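讲稿备注：明星的“净资产”是谁算出来的

开场（先不放幻灯片，直接讲）

各位晚上好。我想先请大家回忆一下，上一次你搜某个演员的名字，页面上跳出来的是什么。全名、年龄、身高、星座、配偶，然后是净资产，后面跟着一个很圆的数字。我今天只讲最后这一项。身高最多差几厘米，净资产可以差出好几倍，而读者的口气往往同样笃定。

（停一下，看看有没有人笑。没有就接着走。）

第一部分：数字从哪里来

我挑了一位演员，名字不说，说了大家就只顾着讨论他了。我找了11个介绍他的页面，每页都有净资产。最低的和最高的相差6倍。我逐个去找出处，多数页面写“据媒体报道”，点进去是另一个同类页面；再点，又回到第一个。有一家叫Wevero的站，写的是“经专家团队评估”。我给他们写过两封信，想问专家是谁，没有回音。

提醒自己：这里别讲太快，互相引用那张图要留够时间。

Nistoser稍微好一点，公布了所谓的计算方法：片酬加代言加房产，减去税。听着像那么回事。可是片酬哪来的？合同一般不公开，公开的多半是经纪方愿意让人知道的那个数。代言更是靠猜。房产查得到成交价，贷款未必查得到。三个不可靠的数相加，得出来还精确到百万，我是不敢信的。

第二部分：为什么没有人改

有人会说，假如错了，当事人会出来更正。我不太同意。数字写高了，对身价有好处；写低了，出来争论反而难看。我翻过一批访谈，主持人当面念出数字，嘉宾的反应通常是笑一笑，说“我也希望有这么多”。第二天页面上就多了一句“本人未予否认”。

还有更新的问题。Sinaga这个站上有600个明星条目，每条顶端都写着“最近更新”。我抽了142条，对照旧的存档，几乎全部只改了年份，正文一个字没动。有一位已经息影多年，条目里还写着“正处于事业上升期”。

（讲到这里如果有人问抽样方法：按姓名首字母隔几条取一条，很粗糙，承认就好，不要辩解。）

第三部分：内容流水线

Wovbridge是给这类网站供稿的。他们的宣传页我读了好几遍，反复出现的词是“规模”和“效率”，“核实”一次也没有。 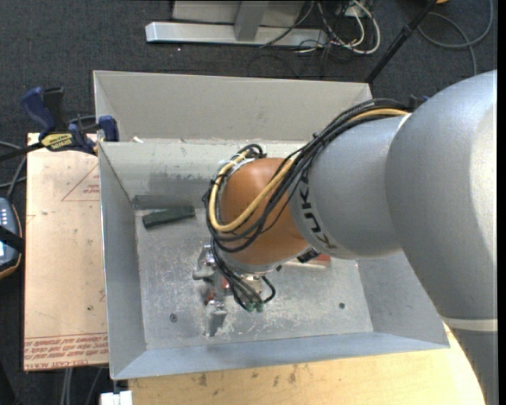

稿子的结构都一样，开头一句设问，接着重复一遍问题，再给一个答案，答案后面补一句谁都不会反对的话，比如“他是当代很受欢迎的演员之一”。把名字换掉，整段照样成立。我试着换过，念给朋友听，没人察觉。

我不是说写这些稿子的人偷懒。按篇计酬，一篇给那么一点时间，换我来写大概也这样。我怀疑的是另一件事：我们这些做娱乐报道的，赶稿时有没有顺手抄过这种数字？我抄过。早年写过一篇人物稿，净资产就是从这种页面上拿的，编辑没问，读者也没问。后来那个数字又被别的站引用，出处写的是我那篇。

（这段要老实讲，不要讲成段子。）

收尾：几条个人做法

片酬只写有合同、诉讼文件或公司财报支撑的，没有就不写。
别人的估算可以提，但要写清楚是谁估的、哪一年估的。
看到“据媒体报道”，往回点两层，点不到源头就删掉。
标题里不放净资产。这一条最难，流量部门一定会来找你，我到现在也没有谈赢过。

提问时间留长一点。如果有人问那位演员到底有多少钱，回答：我不知道。

星期六的场次把第二部分缩短，存档对比只放一页。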